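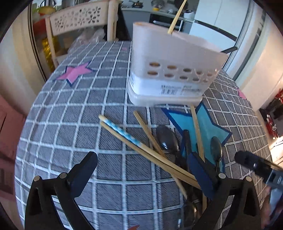 Chopsticks and dark metal spoons on the table, one chopstick standing in the white holder. The black gripper is held by a person.

By Jolene Nepia | June | 14 shares | 2 comments

Who puts the spoons away?

Big kitchens have a LOT of spoons. At the Skendstead lunch hall it's one job, every day – sorting. Chopsticks here, spoons there. Hemi Mudgway did it for 19 years. Boring, he says. Sore hands too.

Now a robot arm called Himness does part of it. How does it know what to do? People show it first. They pick things up with a gripper they hold in thier own hand, over and over. A computer learns from all the tries. Then the arm has a go.

Easy stuff for you is hard for a robot. Shiny spoons. Thin sticks lying across each other. Try it with two fingers – tricky!

So did Hemi lose his job? No, but it changed. He checks the trays and stops the arm when its stuck. He had 30 hours of training. Junhao Zheng got moved to cooking and likes it. Another worker misses the old way, chatting over the sink. Some places do cut jobs, and thats a fair thing to worry about.

Ask a grown-up – what changed at your work?

Contact | © Flulden Kids | Back to top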